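**Grodska picking package -- anyone paid for it yet?**

**crate_and_barrow**
We run a small produce shop and got a quote from Lykkegaard for the Grodska package. 568 a month, 50 training runs included, anything over that billed extra. The sales page says it "shops like a person." I have my doubts. Their demo is all cabbages and potatoes.

**fladmont_ops**
We're on month two of the trial at Fladmont. Grabbed this off the head camera in our practice aisle:
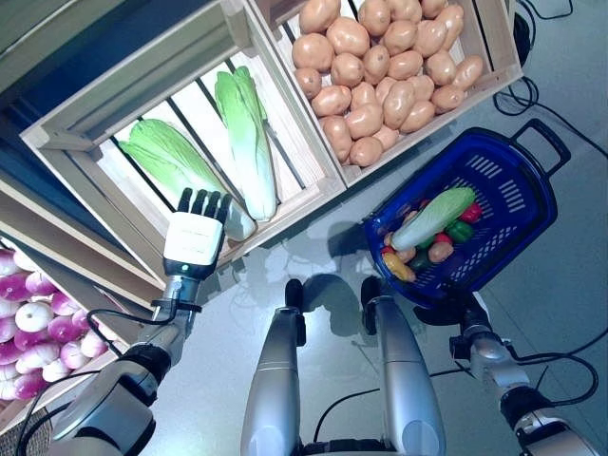 *Left hand going for the napa, right arm down at the blue basket.*

Those cabbages look pretty fake to me, same as the ones in the demo. Ask for a run with real ones, outer leaves and all. We asked in October and still don't have a date.

**tinsnip16**
Bit harsh. Everybody trains on props. Ours moved to real peppers fine, and support answered the same day.

**fladmont_ops**
Peppers are easy. Cabbages are big, slick and heavy at one end. And look at the cables on the floor -- would you let customers walk through that?

**tinsnip16**
It's a practice setup, not a shop. You're reviewing the wrong thing.

**crate_and_barrow**
But the practice setup is what I'd be paying for? The quote has 2000 for "site adaptation" and no line saying what that covers.

**fladmont_ops**
Same line on ours. Get it in writing. Drirkumton quoted us lower but wouldn't do loose produce at all.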